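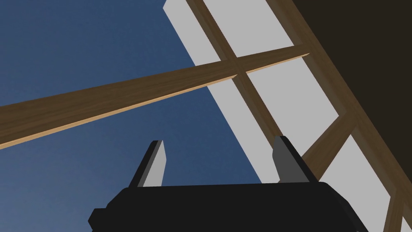

Open day at the Brernstead testing laboratory

Saturday, August 6, 2022

The public health laboratory at Brernstead opened to visitors for the first time since the start of the pandemic. It handles samples from hospitals and care homes across the Nisadier district, and most people who live nearby know it only as the grey building behind the bus depot. Tours left from the front desk every 20 minutes and were free, though you had to book.

We were given visitor badges and asked to put on masks before going through the second set of doors. The first stop was sample reception. Swab tubes arrive in sealed bags, are checked against the paperwork and given a barcode. Anything leaking or without a name goes into a separate tray and the sender is rung up. Our guide said unlabelled tubes were still a daily nuisance.

At its busiest the lab kept staff on through the night. It now handles 300 samples on an ordinary day, and Covid is only part of that. Flu, whooping cough and stomach bugs have all come back, and a bench has been set aside for waste water from the Drarkberg treatment works. The waste water results go to the district health office each week and are used to spot a rise before people start turning up at surgeries.

Visitors were not allowed into the room where samples are opened. There is a long window in the corridor, and we watched two staff in gowns working at safety cabinets. One boy asked whether they ever caught anything from the tubes. The answer was that it had not happened there, and that the cabinets are tested every September.

The last part was a talk on what the lab would do if cases rose sharply again. The Santoso building next door is being kept as spare space and could be running in 5 days, according to the slides. Much of the talk was about handling tubes by machine, a job that takes up a lot of staff time. Someone asked about job losses and was told there were vacancies they could not fill.

Tea was served in the canteen afterwards. There were leaflets on autumn boosters and a table where children could look at pond water through a microscope – easily the longest queue of the day.
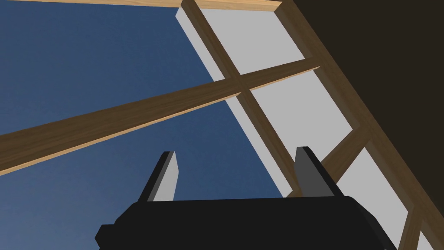 Parking was the one weak point. The lab's own car park was full by mid-morning and the overflow field at Drarkberg Road is a long walk for anyone with a pushchair. The handout repeats the points from the talk, including the part on tube sizes. Places were limited to 100 for the day, and the front desk is taking names for another.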